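We use cookies to keep you signed in and to see which pages get read. Accept all | Manage settings

Grorkgate setup guide
Section 6: Teaching the segmenter to see thin cloth
Updated 13 Sep 2022

Okay, so by now you have Grorkgate talking to your wrist camera and the live preview is running. If the preview is still black, go back to section 5 and finish that first, please! Everything below assumes you can see a moving picture.

Out of the box the Stendeo segmenter does fine with towels, socks and denim. Thin, see-through stuff is another matter. The table shows through the cloth, the model decides it is looking at table, and your planner gets an empty mask and sits there doing nothing. I lost most of August to this, so I'm writing down what I do now.

1. Stop the planner before you touch any vision settings. In the Bustlow panel, hit Pause and wait for the status line to say "idle".

CAUTION: Pause doesn't cut motor power. The fingers can still close if a queued command is left over, so clear the queue as well and keep your hands out of the gap.

2. Open Perception > Masks and load the profile called alcantara_thin. (Alcantara is just what I named the release, it has nothing to do with the fabric, and yes, I regret it.)

3. Turn on "Ignore gripper". You'll get a brush. Paint over both fingers with them fully open, then close them halfway and paint again. Be generous at the edges — a sliver of unpainted finger will come back as a "dark object" in every single mask.

4. Set Edge mode to Soft. The default, Crisp, wants a clear line between cloth and background, and with sheer fabric there often isn't one.

5. Drag the Texture weight slider down to 6. I know that looks low. If your table has a strong wood grain, anything higher makes the segmenter chase the grain lines and you get long stripey masks.
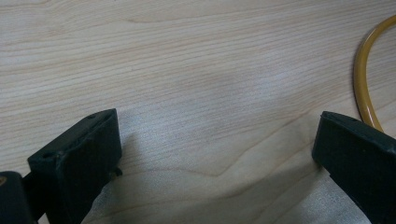 6. Press Grab Background with nothing lying in the work area. Grorkgate averages 192 frames, so hold the tool still until the bar fills up. Then lay your cloth down and press Compare.

7. Look at the overlay. You want one blue patch with a wobbly outline. Little holes inside it are fine, the planner fills those. Two or more separate patches means the fold detector is splitting the cloth at a bright wrinkle, so nudge Highlight tolerance up one notch and press Compare again.

Note: glare is the big one. If a shiny spot on the table keeps turning blue, move your lamp or hang something white in front of it before you start fiddling with sliders. I spent two evenings on sliders when I should have moved a lamp.

Note: cables count as objects too. If yours wander into view, draw a keep-out box around them under Masks > Zones. The box is fixed to the image, so redraw it if you shift the camera or the cable slides somewhere else.

8. Save the profile under a new name. Please don't overwrite alcantara_thin, the updater replaces it and your settings will be gone.

9. Check the log for the line "mask stable". Error 222 at this point means the background and the live picture are different sizes, which happens if you changed resolution after step 6. Grab the background again and it clears.

10. Unpause the planner with the speed limit at its lowest setting and let it try one pick. Keep a hand near the stop button. If it reaches for the wrong corner, your mask is probably okay and the grasp point is what needs work — that's section 7.

Was this page helpful? Yes | No
1,883 views | 6 comments | Share

Related pages
Section 5: Wrist camera and live preview
Section 7: Picking grasp points on soft things
Bustlow panel shortcuts
Stendeo segmenter release notes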